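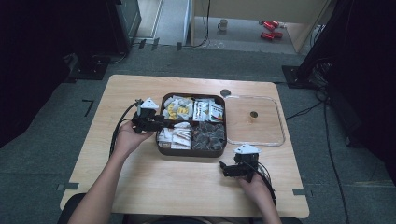

Reading time: 4 min

The Woman Who Buys the Coffee
May 16, 2007

Xóchitl Orozco has 2 phones on her desk and both of them are going. She waves me in, points at a chair with a coat on it, mouths "move that." I move it. She's been office manager at Clutard for eleven years, a freight paperwork outfit on the second floor over a tile showroom, and if something in the place runs out it's her fault. Her words.

"People think I do supplies," she says, once the second phone quits. "I do moods. Supplies is how I do moods."

I'd come to ask about break rooms. We've been running this series on people who keep small workplaces going and three readers wrote in about hers. One of them used to work there. Left for more money, still misses the coffee setup.

So, the coffee setup. When Orozco started there was one machine, one can of whatever was on sale, powdered creamer gone hard in the jar. "You had to chip it," she says. "With a knife. I'm not kidding, there was a knife for it." The first thing she did was throw out the jar. Second thing was switch to single packets for everything. Sugar, creamer, tea, the works.

She got pushback. Packets cost more. Her boss at the time showed her the math on a legal pad and she took the pad home and did it over. Her version counted what was going in the trash. Sugar that got wet, creamer that clumped, the big tub of sweetener somebody left the lid off over Labor day weekend.

"Ants," she says. "September. You don't forget ants."

Packets won.

She buys from Villalobos now, a family wholesaler across the river. Before that it was Prevbridge, and she's careful how she talks about Prevbridge. Fine people, she says, nice on the phone. But they'd swap things. You order one tea and get another tea. "To them it's tea. To Denise in billing it's not tea, it's an insult."

What does she order? She turns the monitor so I can see. The last order was number 3261 and it's short. Creamer, white sugar, the yellow sweetener, black tea, two kinds of herbal. Stirrers, 300 to a box. She orders on the first Monday and never on a Friday, because a Friday order sits on a loading dock all weekend.

I ask how she knows what people want. Surveys?

"God no." She did one survey, years back. Everybody wrote down green tea. She bought green tea. "It was there till it turned brown. People put on a survey who they want to be." Now she looks at what's low on Thursday afternoon and that's the whole system. No spreadsheet. There was a spreadsheet, she deleted it.
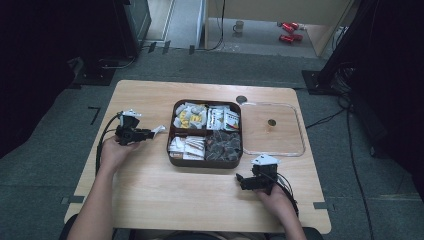
The other half of the job is where you put things, and on this she gets going, fast, I missed some of it. If the sweetener is behind the sugar people take the sugar. If the tea is in a drawer, nobody drinks tea and then they complain there's no tea. Everything goes out in the open, low sides, sorted so you can grab without digging. She hates digging. Digging is how packets get torn and then you've got sugar in everything.

"My mother ran a lunch counter," she says. "Sixteen stools. She could reach every single thing with her left hand while she poured with the right. I think about that all the time."

The lunch counter was in a building that's gone now, 3806 on the old numbering, a bank there today. Orozco worked weekends from when she was twelve. Filled napkin holders, married the ketchups (pouring the half bottles together, if you've never done it). She says she learned more there than in the two years of business school she did at night.

Phone again. She lets it ring. Then she doesn't, it's the landlord, about the carpet. I look at the wall calander for a while. Every birthday in the office is on it in green marker.

When she's back I ask about Drusirano. That's the company that bought a piece of Clutard last winter, and there's been talk of a vending contract, one of those machines where you pay per cup. She picks up a pen and puts it down.

"They sent a man. He was polite. He said people would value it more if they payed for it." Long pause. "I made him a cup of coffee and asked what he owed me."

Has she heard back? She hasn't. The contract is still on somebody's desk. She's ordering through the summer like nothing's changed.

Last question, I ask what she takes in her own. Nothing. Black. Always has. The creamer, the yellow ones, the tea, she doesn't touch any of it.

"But I check every box when it comes in. One packet out of each, I open it and look. If it's hard I send the whole case back." 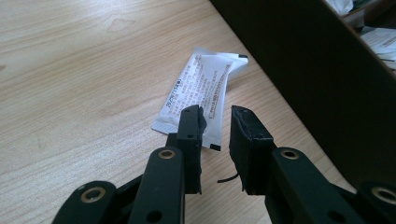 Orozco's rules for a small break room

Throw out the jar.

Order early in the week. Count on one late delivery a season.

Keep one backup box of everything, somewhere only you know. Hers is not in the supply closet and she wouldn't tell me where.

Don't run a survey.

Wipe the counter before you restock it, not after.

If somebody asks for something strange, buy it once. See if they drink it.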